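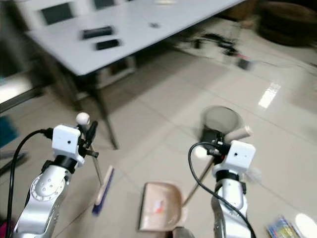
Département Génie industriel et robotique de service – Collection des manuels de deuxième année

Chapitre 7
Évaluer une offre de robotique de service : le cas du balayage

Le balai est un outil sans notice. On en achète un, on le range derrière une porte et l'on s'en sert pendant quinze ans sans jamais signer de contrat de maintenance. Confier le même balai à deux bras motorisés demande un devis, une analyse de risques, une annexe au devis et, si l'on a bien négocié, une journée de formation. Ce chapitre porte sur tout ce papier.

Le kit qui nous servira de fil conducteur s'appelle Junix. Il est distribué par la société Zestarbridge, qui le présente dans sa brochure comme « une seconde paire de mains pour les tâches que personne ne réclame ». La version de base comprend deux bras, deux pinces, le câblage et un logiciel d'apprentissage par démonstration. Les outils de ménage restent à la charge du client : un balai à poils bleus et une pelle en plastique beige font très bien l'affaire, à condition que la pince puisse serrer le manche. Le lecteur attentif aura remarqué que l'article le moins cher de l'installation est aussi celui qui ramasse la poussière.

7.1 Ce que l'on achète

Une offre de ce type mélange volontiers trois choses : le matériel, le logiciel et la promesse. Les deux premières figurent au bon de commande. La troisième se trouve dans la vidéo de démonstration, souvent accélérée, avec un fond de piano. Dans le dossier étudié ici, la gamme Junix est proposée en location à 800 euros par mois, auxquels s'ajoutent 500 euros de mise en service. Le client, l'établissement Ó Gríofa, souhaitait faire balayer ses salles de réunion sur son site de Stulton. Il avait reçu l'offre en février et avait demandé, avec un bon sens qui l'honore, ce que le mot « balayer » voulait dire.

La réponse du fournisseur tenait en une ligne. Notre propre réponse occupera la section 7.2.

7.2 Décomposer la tâche

Balayer à deux mains suppose de tenir la pelle au sol, d'amener la brosse devant elle, puis de pousser les débris vers le bord sans faire reculer l'ensemble. Un enfant de six ans y arrive en râlant. Un système à deux bras doit coordonner deux trajectoires, maintenir un contact léger avec le carrelage et tenir compte d'un manche qui peut pivoter entre les doigts de la pince. À cela s'ajoutent les pieds de table, les chaises, les câbles qui traînent et les reflets du plafonnier sur un sol poli – autant d'éléments dont les brochures sont en général dépourvues.

On retiendra donc une première règle d'évaluation : faire préciser l'état initial de la pièce. Une démonstration sur sol dégagé renseigne sur les sols dégagés. Le cahier des charges d'Ó Gríofa imposait au contraire le mobilier en place, et l'annexe technique a aussitôt doublé de volume.

Seconde règle : définir la fin de la tâche. Le sol est-il propre quand les débris sont dans la pelle, ou quand la pelle est vidée ? Le contrat de Zestarbridge s'arrêtait à la pelle. La poubelle faisait l'objet d'une option.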